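I'd expected Bezawit Admasu to talk about neural networks. For the first ten minutes she talked about fruit.

"You learn a lot about grapes in this job," she told me, laughing. She runs data collection at Mersha, a small outfit that gathers demonstrations for robot learning, and her team's current job is called Plondska – all picking, sorting and moving food. People do each task by hand, holding the same kind of gripper the robot will use, and every try gets saved as an episode. When I visited in October they were at 1,335.

I asked if it gets boring. "Oh, by the afternoon, sure! But boring is when people get smooth, and smooth is what we want to record." 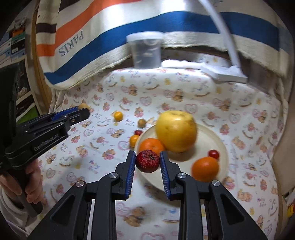
Her biggest worry is sameness. If every episode happens on the same bare gray table, she says, the model gets attached to the table. So they swap things around every 50 episodes, and I have to say the teddy bears and pink hearts on the sheet won me over right away. "Busy prints are great," Bezawit said. "The model has to find the strawberry anyway, with all those bears around it."

Size matters too. A strawberry and a big yellow apple ask for very different hands, and she wants both in the same session so people keep adjusting their grip.

Abenezer Abera, who checks the recordings, threw out 167 of them. Were those all drops? "No, I like drops," he said. "If you drop it and pick it up again, I keep that. I toss the ones where somebody stops and thinks for 5 seconds with the fruit in the air."

Bezawit rolled her eyes at that one – a few of those were hers. Next they're moving on to bread.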